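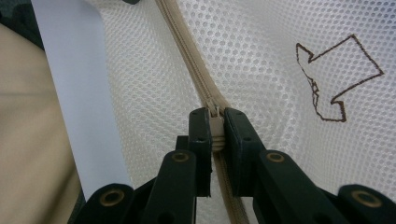
Put Witnesses Under Oath at City Council Hearings

When the Drukville city council held its hearing on the Pakell contract in December, 6 people spoke for the company or against it. None of them was sworn in. Two gave different dates for the same meeting, and the council members thanked them both and moved on to the next item.

I think the council should swear in anyone who testifies about a contract, an audit or the conduct of a city employee. State law in our case already lets it do so. The power has been in the charter for decades and the clerk could not find a record of its being used.

The Pakell matter shows why it should be. The city paid for 1,502 water meters. The public works inventory lists 1,252. Council member Teresa Michalski asked the company's regional manager, Necati Bilgin, where the rest were, and he said they had been delivered to a second site. She asked which site. He said he would have to check. As far as I can tell from the minutes, he has not been asked again.

Mr. Bilgin may well have been telling the truth. Inventories are wrong all the time, and a second site may exist. My complaint is with the council, which had a witness in front of it and treated his answer as a courtesy. A person under oath who says "I would have to check" can be told to come back with the answer by a certain day, and he knows that a false one carries a penalty.

The usual objection is that an oath scares people off. Emmanuel Owino made this argument well at the September work session. He pointed out that most people who come to the microphone are residents with a complaint about a streetlight or a neighbor's fence, and that they are nervous enough already. I agree with him about those people. Public comment should stay as it is. What I am asking for covers invited witnesses only, and last year there were 38 of them.

A second objection is that the oath does nothing because liars will lie anyway. Some will. But plenty of bad testimony comes from people who are guessing, or repeating what a coworker told them, and a formal promise makes many of those people stop and say they don't know. I sat through hearings in Stollenham for several years, where witnesses are sworn as a matter of routine, and I heard "I don't know" a good deal more often there than I do here. I would take that over a confident guess.

Humaira Tarar has drafted a rule that would do this in a single paragraph. It needs four votes. She has three, counting her own, and Stanisława Jakubowski has said she is undecided.

The council takes it up on Fri 25 September at 6 p.m. Written comments go to the clerk's office and have to be in by noon that day.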